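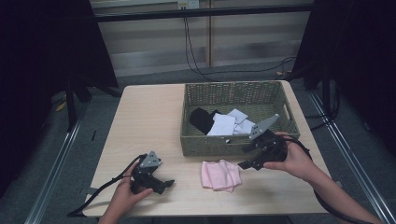

Session 3: Sorting, Categories, and the Drawer Where Everything Else Goes

Every household runs a classification system, and most households would be embarrassed to see it written down. The system decides what counts as a towel and what has been demoted to a rag, and it does so without a manual, a vote, or any appeals process. Take the olive-green basket on the table, with black cloth to one side and white cloth to the other. You could call that sorting by color, and you might be right, but the white pieces overlap the black one, so any rule you propose already has a border dispute. Then there is the pink cloth, folded and sitting on bare wood outside the basket altogether. Is it waiting its turn, or does it belong to a category the basket doesn't recognize? Keep the pink cloth in mind. Every catalog, filing system, and tax form you will ever meet has one.

Three things a category can be

For this course we use the word "category" in three ways, and a good deal of confusion on last term's papers came from sliding between them.

The first is a category as a rule. Anything that meets the test is in, anything that fails is out. A square has four equal sides and four right angles, and a shape that nearly manages it gets no partial credit. Rules are wonderful for squares. They do less well with sandwiches, chairs, and anything a city has tried to define for parking purposes.

The second is a category as a resemblance. We have a few good examples in our heads and compare new arrivals to them. Ask people for a bird and you will get a robin or a sparrow. You will rarely get a penguin, although the penguin has its paperwork in order. Membership here comes in degrees, and the edges are fuzzy. Most everyday words work this way, including several that the law treats as if they didn't.

The third is a category as a place. Things belong together because they are kept together. Batteries, tape, birthday candles, and a key to a lock you no longer own have nothing in common except the drawer. Students like to dismiss this one as laziness. Please don't do so on the exam. A great deal of the working world is organized by shelf, and people find things perfectly well until someone moves the shelf.

The Dunstan exercise

Dunstan is the made-up town we will be using all term. It has a library, a hardware store, a post office, and more local pride than the map can justify. Your packet contains a list of 40 objects held in the Dunstan lost property office. Your job is to sort them.

Round one: sort them any way you like. Write down your category names only after you have finished. You will notice that the names come harder than the piles did.

Round two: sort the same list for a clerk who has to find an item while its owner stands at the counter, breathing. Color suddenly matters a great deal. Material matters less than you hoped. "Miscellaneous" becomes an act of cruelty.

Round three: sort the list for an auction. You now care about value, condition, and what people will pay for in a single lot. The umbrella and the walking stick, which were happily together in round two, will probably part ways.

Compare your three results. The objects haven't changed, so whatever differs came from you and the job you were given. If all three of your sorts look identical, you did round one and then went to lunch.

A word about "Other"

Beginners treat the leftover category as a failure. Experienced people treat it as a gauge. If your scheme has 13 categories and "Other" holds two items, leave it alone and enjoy your evening. If "Other" is the fullest box in the room, your scheme describes a world you wish you were cataloging.

The reading on the Firmont seed catalog is useful here. (Firmont is also made up, and its turnips are better for it.) The catalog lists 1000 entries under vegetables, herbs, flowers, and "general." The first three sections are tidy. "General" contains the grasses, the mushroom kits, all the gourds, and a watering can. Try to reconstruct how each item ended up there. My own view is that the gourds were a disagreement and the watering can was a surrender, but I will accept any account you can argue from the text.

Look closely at the gourds. By the catalog's own definition of vegetable they qualify. By its definition of flower they don't come close. They were put in "general" anyway, and the next three editions kept them there. Once a thing has been filed, its location starts to look like a fact about the thing. Later readers will say that gourds are general. Some will say it with confidence.

Splitters and lumpers

You will hear these two terms all term, so get used to them now. Splitters make many small categories. Lumpers make a few large ones. Splitters think lumpers are careless, lumpers think splitters need a hobby, and each side can point to a closet that proves it.

The useful question is what a mistake costs. In a pharmacy, lumping two similar bottles together can hurt someone, so you split and keep splitting. In a sock drawer, the price of error is a mildly odd ankle. Spend your effort accordingly. A scheme with more distinctions than anyone will bother to use tends to be abandoned by June, usually in favor of the chair in the corner of the bedroom.

Watch also for the scheme that splits in one spot and lumps everywhere else. It tells you what its makers cared about. A kitchen store with nine kinds of whisk and one bin marked "pans" has confessed to something.

For next time

Read the Drornberg chapter, both halves. The first half lays out a numbering scheme for a map collection, and the second half quietly takes it apart. Several students last year read only the first half and wrote warm papers about it.

Bring one page on a category you use at home without thinking. Name it, say which of the three kinds it is, and describe one item that doesn't sit well in it. Kitchen drawers are allowed. Spice racks are allowed if you must. Family members are not, following an incident.

The Alter handout on borderline cases is optional. It is short, slightly bad-tempered, and helpful for the second paper. Copies are in the tray outside my office, in the section labeled "Other."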